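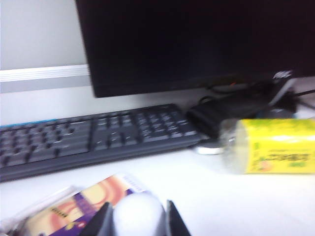 Clesness Community Safety Office
Monthly inspection of the public waiting room and evidence store, with comments
Date: February 24, 2022
Form 2912

1. Front entrance
Door closes by itself: yes
Door can be locked from the desk: yes, but slowly
Comment: The button must be pressed two times before the lock answers. Kollár was asked in January to repair it. They changed the cable but the fault has stayed.

2. Panic alarm at reception
Tested: yes
Signal received at Lomholm station: yes, after 11 seconds
Comment: Good result. The label with the telephone number for a test call is old. Please print a new one.

3. Interview room
Chairs and table fixed to the floor: table yes, chairs no
Second exit free: no
Comment: Boxes with leaflets about burglary prevention were standing before the second exit. I moved them to the corridor, but the corridor is also not a place for storage. They should go to the cellar.

4. Evidence store
Key register complete: no
Shelves stable: yes
Sealed bags undamaged: yes, 30 checked
Comment: In the key register two signatures are missing, both from late shifts. The keys themselves are all in the cabinet. I ask again that the key is signed out also when it is only for a short moment.

5. Outside cameras (Clutel system)
Picture clear at day: yes
Picture clear at night: partly
Recording kept for 30 days: yes
Comment: The camera over the bicycle stand sees mostly the hedge. After the three bicycle thefts this winter it would be useful to cut the hedge, or to hang the camera higher.

6. Fire and first aid
Extinguishers in date: yes
Escape plan on the wall: yes
First aid box: not complete
Comment: Plasters and one cold pack are missing. The escape plan still shows the old side door – this door was closed with bricks and the plan must be drawn new.

7. Car park
Lighting: one lamp broken
Barrier: works
Comment: The broken lamp is the one nearest to the staff door. I consider this urgent.

Result: passed with remarks
To be done before the next inspection: points 1, 3, 4, 6 and 7
Point 5 can wait until the hedge is cut in spring.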